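Subject: Re: [flika-users] fingers drift open during hold, no fault raised
From: Melquiades Cervantes
To: flika-users list

On Tuesday, Lozano wrote:
> We see the same thing on our two handhelds. Close on an object, hold,
> and the commanded width creeps up by a few counts until the object
> falls out. Driver reports OK the whole time. I blamed the servo and
> swapped it. Same result with the new one. Is this a firmware problem
> or are we doing something wrong in the hold loop? Which log fields
> would help?
>
> Also, has anyone seen it with the pads removed?

Lozano,

Neither the servo nor your hold loop, as far as I can tell. I reproduced it here and I think I have the cause. Please check it against your units before anyone patches anything.

Setup: Flika handheld, stock linkage, ribbed pads on both fingers, driver from the January branch. The task is fruit on a kitchen counter, single pieces moved to and from a bowl. I ran 219 grasps over two sessions. 4 of them ended in an uncommanded release. All 4 were on oranges, all came after a hold longer than ten seconds, and none raised a fault. The bench rig at Harham, same firmware, has never shown it, but that rig grips a fixed aluminum block and is reset between trials.

What the logs show is that the width estimate and the width command are not independent during a hold. When the hold timer expires the driver re-seeds the command from the filtered encoder value. If the pads have compressed, the filtered value lags the true value on the open side. Each re-seed therefore opens the fingers by a small amount. On a rigid block the lag is zero and nothing moves. On something round with some give, the error adds up until contact force drops below what is needed to keep the object.

The slip detector should catch this and does not. It compares motor current against a baseline, and the baseline is updated in the same re-seed. By the time the object goes, the detector has been taught that low current is normal. From the driver's side the hold is healthy right up to the end.

The picture below is the counter and the tool with the fingers open.

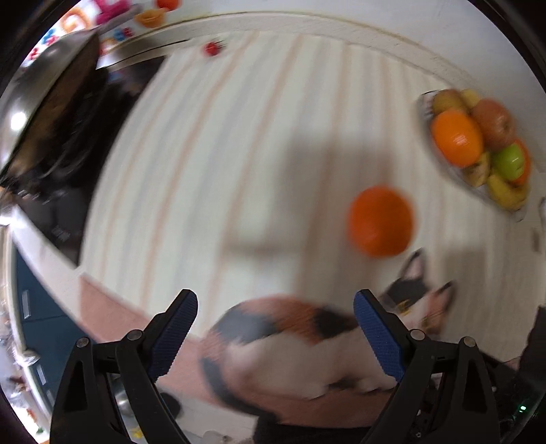
1. How to reproduce

Set hold_timeout to its default and log at full rate. Grasp an orange near its widest point, lift it a few inches over a mat, and keep the tool still. Plot width_cmd, width_filt and i_motor on one time axis. You should see a staircase in width_cmd, one step per timeout, and a matching downward staircase in i_baseline. If the steps are absent, you have a different problem and I would like to see the log.

2. Workaround

Set reseed_on_hold to 0 in the driver config and restart the driver. A reload is not enough, as the value is read once at startup. With it off I ran a further 40 grasps on the same fruit and had no release. The cost is motor temperature. The command stays at the original closing width, so the motor works harder through a long hold. Keep holds short and let the tool rest between them. Do not raise the current limit to compensate.

3. Proposed fix

Two changes, which can go in separately. First, re-seed from the last command and leave the filtered position out of it. Second, freeze i_baseline from contact until a release is commanded. The second matters more to me. A drifting hold is an annoyance on a counter, but a detector that retrains itself on its own failure will hide other faults as well. I would also like a hard fault when width_cmd changes during a hold with no command from the host. That is one comparison per cycle.

4. Safety

Anyone using the tool over glass, hot cookware or another person's hands should turn re-seeding off now and not wait for a release. The failure gives no warning. The status light does not change and the host gets no message. Dropped fruit is harmless. The Drelora people asked me last month about carrying sealed sample jars with the same driver, and I have told them to hold off.

On your other question: I have not run without pads. I expect the lag to shrink and the drift with it, but bare fingers on a smooth peel will slip for ordinary reasons and the data would be hard to read. If you try it, use a block of stiff foam.

Fields I need from you: width_cmd, width_filt, width_raw, i_motor, i_baseline, hold_state, and the driver build string. Thirty seconds before the release is plenty. Please do not decimate. The steps are short and your usual export rate will smear them into a ramp, which may be why this looked like a worn servo. Put the old servo back if you still have it.

Patch for the baseline freeze is in my tree, untested on the older encoder board. I have none of those here. If someone on the list does, say so and I will send it over.

Melquiades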